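Ploltell Tabletop Kit, Club Edition
Posted by the Clanach Robot Club shop desk, November

Price: 612 per kit, or 1120 for two if they ship to the same school
Availability: in stock, ships when one of us has a free period

The Ploltell kit is what we use in our own after-school robotics class, and what most of the teams in the Dimitrov Cup tabletop division end up using once they have tried building an arm out of hobby servos and optimism. It covers one work station. You supply the table, the arm, the laptop, the students and the snacks, and in our experience the snacks are the part you will run out of.

Everything is built around household jobs, the kind your students have been avoiding at home for years. Pick a thing up, carry it over, put it down where it belongs. Put a two-finger gripper in front of the same job and a teenager will happily spend a whole semester on it.

What the class works on

The course book has 20 sessions. The first few are dull (mounting, cable routing, how to hit stop before you need to) and we suggest doing them anyway. After that it moves to rigid objects, then to soft ones, and soft ones are where the groups slow down. A wooden block has the decency to keep its shape. A two-layer kitchen sponge folds up wherever you pinch it and fans out everywhere else, so the place your code thinks the middle is and the place the middle has gone to are two separate questions. Session 9 is all sponge. Budget two weeks.

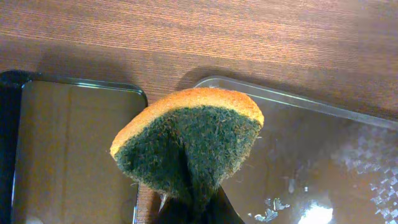 What is in the box

- Gripper with two black fingers, plus one spare pair
- Small wrist camera with mount and cable
- Two shallow trays
- Sponges, pack of 27 (you will think this is too many until about session 9)
- Fakico control board, already flashed
- Course book, printed, spiral bound so it lies flat
- Scoring cards for the Dimitrov Cup practice rounds
- Cable clips, more than you want, fewer than you need

Not included: the arm itself. The mount fits the Clanach Mk 2 arm straight away and most other club-size arms with the adapter plate, sold separately. If you are not sure what you own, measure the bolt circle before you write to us. "It is gray" has not helped so far.

Wrist camera notes

The camera sits close to the fingers. This is good for seeing what you are about to grab and less good for seeing anything else. Anything light and shiny on the table will go white if your lamp is bright, and the rest of the picture will go dark to make up for it. Students who trained their detector in the afternoon by the window will find out about this at the evening open house, in front of their parents.

The software lets you lock the exposure. Do it at the start of every session and write the number on the board. Move the lamp off to one side if you can, and keep spare cables and boxes off the part of the table the camera looks across, or your detector will learn to love them.

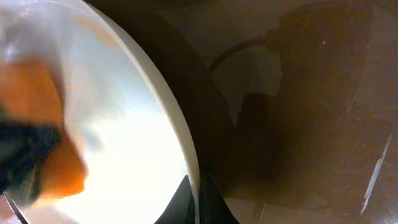
Wrist camera view under strong light: bright white rim on the left, dark tabletop and a cable on the right.

Session 14 has the students collect a batch of bad views like this on purpose and sort them by what went wrong. It is the most popular session in the book, possibly on account of being the only one where a poor result counts as homework.

Dimitrov Cup practice rounds

The scoring cards follow last season's tabletop rules. Teams get points for a clean pick and a clean place, and lose them for drops and for touching the arm. Pleading with the arm is allowed and scores zero. Three students per station works well: one on the keyboard, one on the stop button, one keeping score and saying "I told you." Rotate them or the third one becomes unbearable.

Spares and returns

Finger pads wear out. Sponges do too, and you can replace them from any grocery store as long as they are close to the same thickness. We take back unopened kits. Opened kits come back to us missing the hex key every time, so check the bottom of the box, then under the table, then ask the student who went quiet.

The Fakico board has a one-year replacement from us if it dies of natural causes. Reversed power leads are covered once per school. After that we will sell you the polarity adapter, and we will be polite about it.

To order, email the shop desk with your school name, your arm model and a shipping address that has somebody at it before 4 p.m.

Contact the shop desk | © Clanach Robot Club | Back to top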